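# Corflutes, letterboxes and string: household tips for election season

Updated 30/08/2019

Somebody in your house has agreed to have a sign on the fence. Possibly it was you, at the door, in your socks, wanting to get back to dinner. The candidate's name is now leaning against your hall wall and will stay there until one of you moves it. What follows is what our street in Araya has learned from several council elections and one by-election that we'd all sooner forget. It takes no side. I've hung signs for three colours and disagreed with two of them.

## Getting the sign up

Cable ties, and more than you think. Four will hold a sign until the first southerly, after which it'll be campaigning in the next ward. Use eight on a large one. Put each tie through two holes about a thumb's width apart so the strain is spread over the plastic, and pull it firm without crushing the edge.

If the holes haven't been punched, a hot nail held in pliers makes a clean one. Do it outside, because melted corflute smells exactly as you'd expect. A drill works too, with a bit of scrap timber behind.

On a brick fence there's nothing to tie to. Lean a tomato stake at each end, tie the sign to the stakes and push them well into the garden bed. Don't glue anything to brick. Our neighbours tried it in March with a tube of Rarkel all-weather adhesive, and you can still make out the shape of a man who lost by 148 votes.

Check your council's rules on size and dates before you start. Wukance will write to you over a sign that's a day late coming down, and they use the good envelopes.

## Folding 1,000 flyers without losing a thumb

- Fold in batches of two sheets. Three gives you a crooked one in the middle.
- Crease with the back of a dessert spoon. Your fingernail will be gone by the second box.
- Keep a damp sponge in a saucer for your fingertips. Licking them is fine for the first dozen and revolting by the fiftieth.
- Rubber bands mark glossy paper. Use a strip of scrap flyer under the band.
- Stack the finished ones under a heavy cookbook overnight and they'll lie flat enough to go through a mean letterbox.

One person can fold 500 in an evening with the television on, provided it isn't the leaders' debate. That slows everybody down. There's shouting.

## Letterboxes

Wear the old shoes. Carry the flyers in a calico bag across the body, with the day's bundle at the front and the spare at your hip. A wooden spoon is the best tool I know for pushing paper through a stiff brass flap, particularly where there's a terrier on the far side with views of its own.

"No junk mail" means whatever your candidate's lawyer says it means. I skip those houses. They weren't going to be won over by a picture of a man in a hard hat.

## Getting ink and glue off things

Printer's ink on a laminate bench comes off with methylated spirits on a cotton pad. Test a corner first. On a painted wall, try bicarb mixed to a paste with water, rubbed lightly, then wiped with a clean cloth. It takes the ink and, if you're keen, the paint.

Stickers on the car are a longer job. Warm them with a hairdryer, lift a corner with an old library card and pull slowly, back along itself. What's left behind will shift with eucalyptus oil. 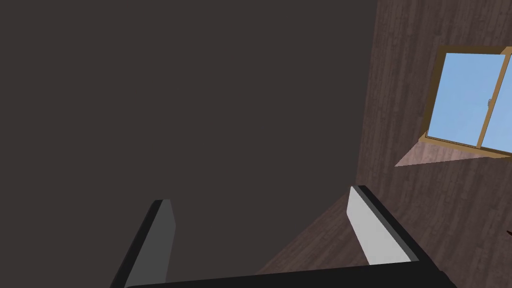
Stickers on glass are easier. Soak them with warm soapy water, go and have a cup of tea, then scrape with a plastic scraper held nearly flat. If the slogan has been facing the sun since the last election, soak it twice and have a biscuit as well.

## Afterwards

Take the sign down promptly, win or lose. Snip the ties and pick up the ends, as a mower will find any you miss. The corflute itself is too good to throw out:

- Line the boot with it before a tip run.
- Cut it into drawer dividers with a sharp knife and a steel rule.
- Slide a piece under the car to catch drips.
- Roof the chook run, face down if the hens are undecided.

The Rernanon tip shop takes clean ones with the ties off. Wooden stakes should be brushed down, dried and stored off the ground - the next lot will be knocking before you've found the mallet.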